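Was ist eine Petition?

November
Von Dénes Virág

Manchmal stört die Menschen in einem Ort etwas. Vielleicht fährt der Bus zu selten, oder auf dem Schulweg fehlt eine Ampel. Darüber kann man sich ärgern. Man kann aber auch einen Brief an die Politik schreiben und darum bitten, dass sich etwas ändert. So ein Brief heißt Petition. Das Wort kommt aus dem Lateinischen und bedeutet Bitte oder Gesuch.

In Deutschland steht das Recht auf Petitionen im Grundgesetz, und zwar in Artikel 17. Jeder Mensch darf sich mit einer Bitte oder einer Beschwerde an die zuständigen Stellen und an das Parlament wenden. Man kann das allein machen oder zusammen mit anderen. Man muss dafür nicht wählen dürfen und keinen deutschen Pass haben. Auch Kinder dürfen eine Petition schreiben. 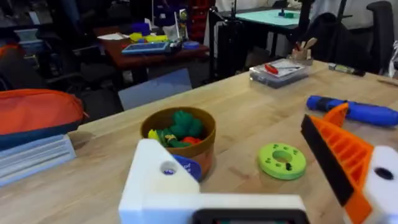
Wer bekommt die Petition?

Das hängt davon ab, worum es geht. Um Gesetze, die in ganz Deutschland gelten, kümmert sich der Bundestag in Berlin. Für Schulen sind vor allem die Bundesländer zuständig, also schreibt man bei diesem Thema an den Landtag. Geht es um einen Spielplatz oder die Bücherei im Ort, ist der Gemeinderat oder der Stadtrat die richtige Adresse.

Im Bundestag gibt es eine eigene Gruppe von Abgeordneten, die sich mit Petitionen beschäftigt. Sie heißt Petitionsausschuss. Die Landtage haben ebenfalls solche Ausschüsse oder ähnliche Stellen. Wer an die falsche Stelle schreibt, bekommt oft einen Hinweis, wohin der Brief gehört.

Ein Fall aus Amitz

In Amitz wollte die Gemeinde das kleine Schwimmbad schließen. Das Dach war alt, und eine Reparatur sollte viel Geld kosten. Shakuntala Nishad ging damals in die fünfte Klasse. Sie schrieb mit ihrer Schwimmgruppe eine Petition an den Gemeinderat. Darin stand, dass die Kinder aus Amitz sonst mit dem Bus bis nach Zasitz fahren müssten, um schwimmen zu lernen. Unter dem Brief standen am ersten Abend 59 Unterschriften. Nach zwei Wochen waren es 300 - in einem Ort mit 2.000 Einwohnern.

Der Gemeinderat sprach in einer öffentlichen Sitzung darüber. Einige Mitglieder waren für das Schwimmbad, andere wollten das Geld lieber für die Feuerwehr ausgeben. Am Ende stimmte der Rat ab. Das Bad bleibt vorerst offen, allerdings nur noch an drei Tagen in der Woche. Im nächsten Jahr soll neu entschieden werden.

Was gehört in eine Petition?

- der Name und die Adresse der Person, die schreibt
- was sich ändern soll
- warum es sich ändern soll
- bei einem Brief auf Papier: die Unterschrift

Eine Petition darf kurz sein. Schwierige Wörter braucht man nicht. Beleidigungen oder Drohungen gehören nicht hinein. Bei manchen Stellen kann man die Petition auch im Internet ausfüllen. Kinder sollten dann vorher mit ihren Eltern sprechen, weil sie persönliche Daten angeben müssen.

Was passiert danach?

Zuerst wird geprüft, ob die Stelle zuständig ist. Dann wird der Inhalt gelesen. Oft fragt der Ausschuss bei einem Ministerium oder einem Amt nach, wie es die Sache sieht. Das kann mehrere Monate dauern. Zum Schluss bekommt man eine Antwort.
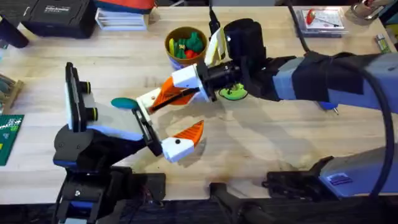 Wie viele Unterschriften braucht eine Petition?

Eine einzige reicht. Auch eine Petition von nur einem Menschen muss angenommen und geprüft werden. Viele Unterschriften zeigen aber, dass eine Sache vielen wichtig ist. Wenn 1.000 Menschen dasselbe wollen, reden Zeitungen und Politiker meistens mehr darüber.

Muss die Politik tun, was in der Petition steht?

Das muss sie nicht. Eine Petition ist eine Bitte, und eine Bitte kann man ablehnen. Ein Bürgerentscheid ist etwas anderes: Dort stimmen die wahlberechtigten Menschen in einer Gemeinde selbst ab, und das Ergebnis gilt, wenn genug von ihnen mitgemacht haben.

Darf man wegen einer Petition Ärger bekommen?

Niemand darf benachteiligt werden, weil er eine Petition geschrieben hat. Das gilt auch dann, wenn sich die Petition über ein Amt beschwert.

Kontakt | Impressum | © Kinderseiten Cekent | Nach oben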